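Shop notebook, July, 9:40 am
Walnut stool seats, finish trial for the Montoya order

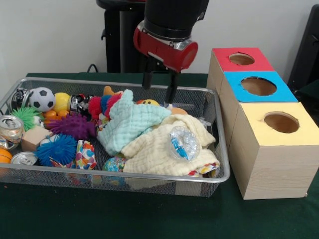
Picking up from the last entry. The first two coats of hardwax oil on the test boards went on too thick and stayed tacky along the end grain. Sanded all four boards back to 180 and started over.

Board A: Urnlow oil straight from the can, wiped on with a lint-free rag, left 16 minutes, buffed off by hand.
Board B: same oil, thinned a little with the Urnlow thinner, same wait.
Board C: Woklow oil, one coat, white pad.
Board D: Woklow over a water-popped surface. Raised grain knocked down with 320 first.

A and B look the same to me. C is a shade warmer. D is darker than I expected, especially near the knot, and I don't think the customer will go for it. Lærke Dalsgaard prefers D, so it goes on the shelf with the others and the customer can choose.

Scale reading before the oil went on: board A 675 g. Need to weigh the rest next time before opening the can. Forgot again.

The seat blanks are still moving. The widest one has cupped enough to rock on the bench, hollow on the bark side. Turned it over and put stickers under it. If it hasn't settled by the time the legs are turned I'll rip it down the middle and glue it up again with one half flipped. I would like to avoid that — the figure runs right across the joint.

Legs: 110 mm of tenon is too much for these seats, that was my drawing error. Corrected on sheet 3. Throw out any older printouts.

Jakus lathe is squealing at the tailstock again. Cleaned the live center and put in a drop of oil, quieter but still there at high speed. Bearing number on the housing is 2563, worth checking whether we have a spare in the drawer before ordering.

2:15 pm. Board C dry to the touch. A and B still grab a bit under the thumb. D not checked. Oily rags are laid flat outside on the rail, bring them in and put them in the water can before locking up.

To do: weigh B, C and D, water ring test on C, more 320 discs.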